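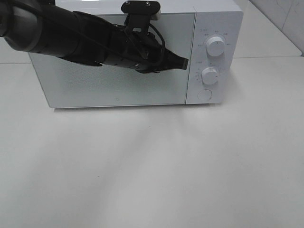 Running for Beginners, Session 4: Pacing Your First Long Race
Instructor: Capucine Riviere

Welcome back! Last time we talked about breathing and easy miles, so today we get to my favorite topic in the whole course. Pacing is where a lot of new runners lose their race in the first mile, and it's also the easiest thing to fix.

Why we start too fast

You've rested all week, there's music, everyone around you takes off, and your legs feel amazing. Your watch says you're a minute per mile ahead of plan and it feels like nothing. Your muscles are burning through stored carbohydrate much faster than they would at your normal pace, though, and you'll want that fuel later on. Most of the runners who walk the last two miles spent it in the first two.

Terms to know

Even split: both halves of the race take the same time.
Negative split: the second half is faster than the first.
Positive split: the second half is slower. Very common, and no shame in it, but we can do better!
Goal pace: your target finish time divided by the distance.

The talk test

You don't need a watch for this one. At an easy effort you can speak in full sentences. At a steady effort you get out a short sentence, then need a breath. At a hard effort you're down to a word or two. For the first third of a half marathon you should be somewhere between easy and steady — if you can't tell the person next to you what you had for dinner, back off.

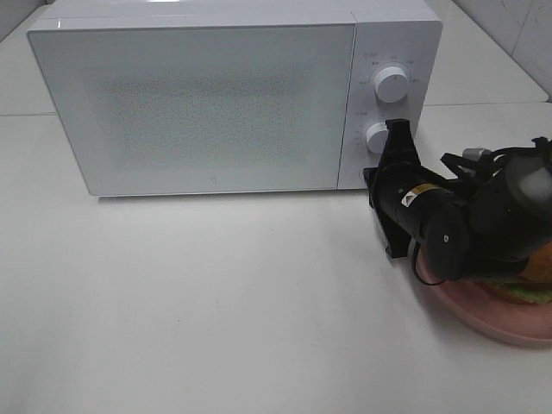

Worked example: Telmo's half marathon

Telmo Figueroa (from last fall's group) kindly let me use his numbers. He wanted to finish the Brultosia Half in 2 hours, 11 minutes. That's 131 minutes over 13.1 miles, so his goal pace was 10:00 per mile. Lovely round number!

Miles 1 to 3: 10:15 per mile. He said it felt silly, and people were streaming past him.
Miles 4 to 10: 10:00 per mile.
Mile 11 to the finish: whatever was left. He ran these at 9:40 and passed a whole lot of people on the bridge.

Work out for yourself how far ahead or behind his goal he was at mile 10. We'll go over it at the start of next class.

Hills

Keep your effort the same and let your pace change. Short steps going up, relaxed arms, eyes a few yards ahead. Don't try to win all the time back on the way down, your quads will hate you for it.

For next time

Run 4 miles on a flat route. Do the first two at talk-test easy and the last two at steady, and write down each mile split. Bring the paper with you, even if the splits are a mess — messy ones are great to talk about!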